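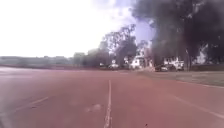 赤茶色のトラックと白いレーンライン

報道関係各位
2018年10月15日

山岳リゾート「ウケロ」、冬季営業の概要を発表
初級コースの新設、連絡バスの増便、そして「何もしない人」のための宿泊プランを用意

山岳リゾート「ウケロ(Ukero)」を運営するヴァリク(Valik)は、今冬の営業概要を発表いたします。スキー場としての知名度は決して高くありません。昨シーズンのお客様アンケートでは「どうやってここを知りましたか」という設問に、「隣の谷と間違えて予約した」という回答が複数寄せられました。そのうちの多くの方に今年もご予約をいただいており、弊社では隣の谷の集客力に深く感謝しております。

ウケロは、ふもとの町ヌディス(Nudis)と、標高の高い集落アモア(Amoah)の二つの地区からなるリゾートです。ヌディスには宿と食堂と銭湯があり、アモアにはゲレンデと風があります。両地区はゴンドラで結ばれ、片道の所要時間は14分です。景色を眺めるには少し短く、気まずい相手と乗り合わせるには少し長い時間ですが、設備の都合上、調整の予定はございません。

■ゲレンデについて

今季のコース総数は31本となります。新たに加わるのは、アモア地区の東斜面に設けた初級者向けの「ひるねコース」です。幅が広く、傾斜はきわめてゆるやかで、試走した社員からは「途中で止まった」「押してもらった」との報告が上がっています。初めてスキーを履く方、十数年ぶりに履く方、お子様に格好いいところを見せると約束してしまった方におすすめいたします。

中級者の方には、山頂駅からヌディスまで一気に下る「郵便コース」をご案内しています。かつて郵便物を運んだ道筋に沿ったコースで、カーブが多いのはそのためです。郵便は急いでいなかったようです。途中に茶屋が二軒あり、どちらも甘酒を出しますが、味の優劣について弊社は見解を持たないことにしております。

上級者向けの北斜面は、雪の状態により開放日が限られます。当日の朝に各宿の玄関へ掲示しますので、ご朝食の前にお確かめください。朝食のあとでは、先に見た方がもう並んでいます。

圧雪作業は毎晩行います。早朝の一番リフトをねらうお客様のため、土曜日と日曜日は通常より30分早く運行を始めます。なお、一番リフトの先頭に並ばれた方への景品は昨季で終了いたしました。景品の毛糸の帽子を六つお持ちのお客様がいらっしゃることが判明したためです。

■お部屋について

ヴァリクが直営する「ホテル・ヌディス」は、夏の改修を終え、全73室で営業を再開します。主な変更点は、窓の二重化、乾燥室の拡張、そして廊下の床です。以前の床はたいへんよく鳴り、深夜にお戻りになる方の人数と体格が全館に伝わる仕様でした。懐かしむお声も一部にございますが、新しい床は静かです。

乾燥室には、ブーツ用の棚と手袋用の棚を別々に設けました。左右を入れ替えてお持ち帰りになる事故が続いたため、棚には番号を振っております。それでも左右が合わない場合は、フロントの箱をご覧ください。箱の中には昨季から片方だけの手袋がお待ちしております。

大浴場は朝六時から夜十一時までご利用いただけます。露天風呂からはアモアの山並みが見えます。吹雪の日は見えません。料金は同じです。

■「滑らないプラン」について

今季もっとも力を入れてご案内するのが、リフト券の付かない宿泊プラン「滑らないプラン」です。スキー旅行には、滑りたい方に連れてこられた方が一定数いらっしゃいます。これまで弊社はそうした方々に、レンタル用具の割引券をお渡ししておりました。アンケートの自由記入欄は、この割引券への率直なご意見で埋まっておりました。

本プランでは、二泊の滞在中、暖炉のあるラウンジの席をお一人につき一席、終日確保いたします。昼食はラウンジまでお持ちします。図書棚には推理小説を中心に揃えました。最後の数頁が抜けている本は取り除きましたが、見落としがありましたらご容赦ください。ご希望の方には、ゴンドラの往復券を一枚お付けします。山頂で写真を一枚撮り、ご同行の方と同じ一日を過ごしたことにする用途を想定しています。

■お食事について

ヌディスの食堂街では、今季12の店が営業します。名物は、根菜と燻製肉を煮込んだ「谷鍋」です。どの店も自分のところが元祖であると看板に掲げており、弊社のパンフレットではやむを得ず全店を元祖と表記しました。辛口がお好みの方は川沿いの店へ、量を重んじる方は駅前の店へどうぞ。駅前の店の「小」は、よその「大」に相当します。

アモアの山頂食堂は、配膳の列を二列に改めました。昼の混雑時にはカレーと麺類の列が分かれます。途中での列の変更はご遠慮ください。人生には迷いがつきものですが、後ろの方はブーツを履いて立っています。

■交通について

最寄り駅からヌディスまでの連絡バスを、平日も一時間に一本へ増やします。終バスは夜九時発です。車内にはスキー板専用の置き場を設けました。これまでは通路に置かれていたため、停留所ごとに全員で持ち上げる慣習があり、これを通じて親しくなられたお客様もいらっしゃいましたが、安全を優先いたします。

お車でお越しの方は、冬用タイヤを必ずご装着ください。峠道の入口には確認所があり、係員は説得に応じません。駐車場は宿泊のお客様に限り無料です。お帰りの朝は、雪に埋もれたよく似た白い車の中からご自分の一台を探していただくことになりますので、到着時に区画の番号をお控えください。

■営業期間と予約

冬季営業は十二月中旬に開始し、4月の第一日曜日まで続く予定です。積雪の状況により前後する場合がございます。春先の雪は午後になると重くなりますので、シーズン終盤は午前中にお滑りになり、午後は谷鍋にお進みいただく日程が無難です。

ご予約は、ウケロの公式サイトおよび予約窓口のお電話で承ります。早期のご予約には宿泊料の割引があります。お電話の保留音は、地元の合唱団による谷の民謡です。七番まであり、六番まで聴かれたお客様から苦情を頂戴したことを受けて、今季は回線を増やしました。七番をお聴きになりたい方は、ホテルのロビーで週末の夕方に流しておりますので、そちらでお楽しみください。

なお、隣の谷へのご宿泊をご希望の方は、ご予約の前に今一度、地名をお確かめください。お間違えのままお越しになった場合も、通常どおり歓迎いたします。

■ヴァリクについて
ヴァリクは、山岳リゾート「ウケロ」のゴンドラ、リフト、宿泊施設および連絡バスを運営しています。本社はヌディスのゴンドラ駅の二階にあり、始発の運転音とともに業務を開始します。

■本件に関するお問い合わせ
ヴァリク 広報係(ヌディス・ゴンドラ駅二階)
受付時間 平日 午前九時から午後五時まで
大雪の翌朝は、全員で雪かきをしているため電話に出られないことがあります。午前十時以降におかけ直しください。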